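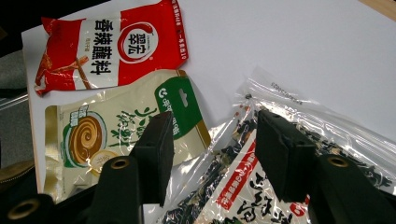
Issue 12, page 30

Sorting and Storing Dry Seasoning Packets, Sauce Pouches and Dried Seaweed

Small flexible packages are the hardest items in a pantry to keep in order. They do not stand up, they slide under heavier goods, and many carry their instructions in a language only part of the household reads. The method below treats them as three groups: dry powders, wet or oily pastes, and dried sea vegetables. It takes one clear table and a shallow bin for each group.

Materials

Three lidded bins, inside height at least 4 inches
Removable labels and a permanent marker
Flat bag clips, one per open bag
Airtight jar, 570 ml, for opened powder
Airtight box for opened seaweed
Dry cloth
Kitchen scissors

The Lodon shallow bin fits a standard wall cabinet with the door closed. The Paiva bin is deeper and suits a drawer. Either will work.

Step 1. Lay everything out

Put all packages face up on a light-colored surface. Overlap is fine at this stage. Leave a strip of table free along one side for labeling.

Step 2. Identify the contents

Read the product name before going by the artwork. Serving suggestions on the front often show a finished dish or a food the seasoning goes on. The red and white packet is marked 香辣蘸料, a spicy dipping seasoning, and carries the 翠宏 logo; the brown stick of food printed at its left end is dusted with red chili. It goes in the dip and dry seasoning bin. The cream and gold pouch has a bowl of brown sauce or paste on the front. For a pouch of this type, press gently with a thumb: a paste moves as a mass, a powder shifts and grinds. If it is still unclear, check the ingredient list on the back. Oil or water near the top of the list indicates a paste.

Dark seaweed or kelp in a clear bag can be sorted by eye. Thin sheets, cut strips and thick pieces have different soaking times, so do not combine bags even when the contents look alike.

Step 3. Label in your own words

Write the following on a removable label:

Contents, in English
Use (dip, soup base, soak first)
Best-by date, copied from the package
Date opened, left blank for now

Place the label on the back, clear of the ingredients and the date code. On clear bags, use the plain margin near the seal. Wipe the film with the dry cloth first. Labels lift from creased film, so flatten the area against the table and hold for a few seconds.

Step 4. Check the seals

Run a finger along each crimped edge. Wrinkling is normal. A gap, a pinhole or residue on the outside is not, and the package should be discarded. Squeeze clear bags lightly and listen for escaping air.

Step 5. File upright

Stand the packages in the bins like index cards, earliest date in front. Pouches with a hang hole can go on a Clitton rail inside the cabinet door instead, provided the door still closes. Keep seaweed on the upper shelf, away from the kettle and the stove.

Step 6. After opening

Cut straight across, just below the seal. Pour dry seasoning into the jar and tape the cut-off name panel to the outside. Follow the package for pastes; most require refrigeration once open. Move seaweed to the airtight box with its original desiccant, if there is one, and write in the date opened.

Part numbers

Clitton rail: 798
Nustness flat clips are sold loose. Choose the wide size for seaweed bags.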